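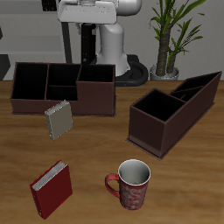 Wusel 4: compartment targets move from the object list to the planner

News Releases Tooling Archive Subscribe

3 min read

The Desska tabletop suite has moved to the Wusel 4 planner. The main change is how a placement goal is stated. Up to Wusel 3, a goal named an object and a container, and the planner picked a drop point near the container's centroid. That works for a bowl. It does not work for a desk organizer with four compartments, where the centroid may fall on a divider.

In version 4 a container is loaded as a set of open volumes, each with its own floor height, rim height and entry direction. The goal names one volume. The rim is stored per side, so a compartment with a raised front wall no longer forces the same clearance on its neighbors. In the book task, both organizers are now loaded this way, and the mug and any book not being moved are passed in as plain obstacles.

Old goal files still parse. They are converted at load time to the largest volume in the named container, and a warning goes to the log. Anyone who relied on the centroid behavior can set legacy_drop in the task file. The flag will be removed in the release after next.
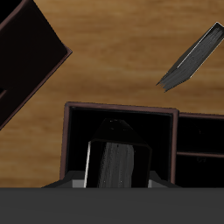
Wrist depth was the weak input in the August build. Zada, the perception module, fits a rectangle to each rim and then looks for a floor inside it. On dark organizers the fit to the rim is usable and the floor estimate is poor. From the wrist view the reddish-brown edges stand out from the wood, while the interiors are close to black, and an upright object inside a compartment hides part of the back rim as well. Zada now takes the rim from the image and the floor height from the container model, and reports the two with separate confidence values. The planner stops the descent if the rim confidence falls below the threshold. It ignores the floor value until the fingers are under the rim.

We ran 298 episodes on the book task with the new build, with organizer pose, book pose and lighting varied between runs. Of the 48 failures, most were planning timeouts on steep organizer angles – the entry direction was valid but the arm had no path to it within the time limit. Raising the limit helps, and slows everything else. A better seed for the inverse kinematics is the more likely fix.

The grasp check has also changed. It used to run once, after the fingers closed. It now runs again before the transfer, with the object pose re-estimated from the fixed camera. The second check adds 90 ms per episode on our reference machine. 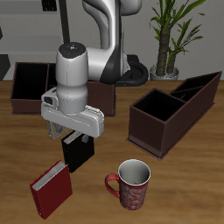
Haugland asked for the second check to be optional, on the grounds that their own controller already watches finger width during transfer and a re-estimate from a fixed camera can be worse than none when the hand blocks the view. The point is fair. The check is now controlled by recheck_grasp, on by default, and it is skipped when Zada marks more than half of the object as hidden.

Known issues: volumes narrower than the open fingers are still offered as goals and rejected only at the planning stage. Rim sides are numbered clockwise in the loader and counterclockwise in the viewer. Both are open in the tracker.

Previous Next Back to top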